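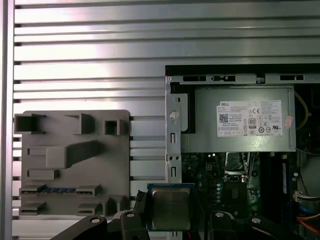

Opinion / Work & Tools

A place for the ten-millimeter socket

I want to talk about putting things back. I know how that sounds. My sister says I have become the kind of person who corners people at parties to discuss drawers, and she is right, and I will keep doing it, because a well-marked place for a tool is one of the great cheap pleasures in life and far too few people have tried it.

My conversion came in May, at the bicycle shop on Lovine Street where I help out in the evenings. For years the shop ran on a heap. There was a big bin of wrenches, a smaller bin of smaller wrenches, and a coffee can where anything with a broken handle went to wait. We all knew the heap. We were even a little proud of it. If you could find the cone wrench in under a minute you were one of the regulars.

Then Huguette Campbell took over the back bench and spent one long evening tracing every tool onto a board with a fat black marker. Pliers got a pliers shape. The chain whip got a chain whip shape, tail and all. She screwed the board to the wall, hung everything up, and went home without making a speech.

I was against it! I thought it looked like a kindergarten. I thought a person who knows the trade should be able to work out of a pile, and that all those outlines were a way of telling grown adults how to behave. I lasted until the following evening, when I was holding a wheel with one hand and a loose axle with the other and found that I could look up, see the wrench I wanted, and take it. I hadn't put anything down. I hadn't lost my place. The job simply went on, and I remember laughing out loud at the wall.

What I love most about an outline is how it treats absence. A heap with a tool missing looks exactly like a heap. A board with a tool missing has a hole in it, and the hole has a name. You see the bare shape of the spoke key and you pat your pockets, and there it is in your apron, where it would have gone home with you and then through the wash. I have personally washed two spoke keys. I have washed none since May.

People tell me this is fussiness, and I do understand the worry. We have all met the man with the labeled garage who never builds anything in it. There used to be a hardware store out on the Avine road that was so perfectly arranged you felt rude buying a hinge. Order can turn into a hobby that eats the other hobby. But the tracing took one evening, and after that it asked nothing of us except to hang the thing up where its picture was.

It has also made the shop kinder, and I didn't expect that at all. New people used to stand around with their hands behind their backs, afraid to ask where the tire levers were for the third time. Now a kid who walked in at six o'clock is handing me the right tool by half past, and reading the wall has taught her what half of them look like. The regulars lost a little status. I was a regular, so I can report that it stings for a week and then you forget about it.

Kitchens are the same, by the way. So are sewing boxes, and the back seats of cars, and the hall closet where (in my house) the flashlight lives on a nail at shoulder height so that it can be found in the dark. My neighbor's kitchen on Kamata Hill has hooks for the measuring cups, each with the size painted on the wall behind it, and I have never been so jealous of a wall.

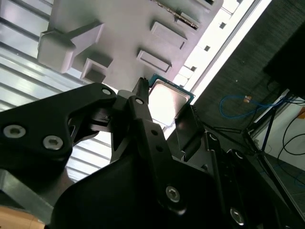 Huguette, I should say, thinks I go too far. She told me that the board was only ever meant to stop her losing the good snips, that half the outlines are already wrong now that we've bought new pliers, and that if I trace the coffee mugs she will quit. She also said a board nobody dares to change is worse than a bin, and that I ought to put that in if I was going to write about her.

So I've put it in, and I think she's onto something. The outlines that work best in our shop are the ones that have been crossed out and drawn again. The floor pump has moved twice. The truing gauge started on the far left, which suited her, and drifted toward the middle, which suits everybody. A marker is cheap and a wall can be repainted – please don't wait until you know the perfect spot for everything, or you will be rummaging in a can for the rest of your days.

Start with one drawer. Take the thing you swear at most often, decide where it lives, and draw around it. At my place it was the scissors.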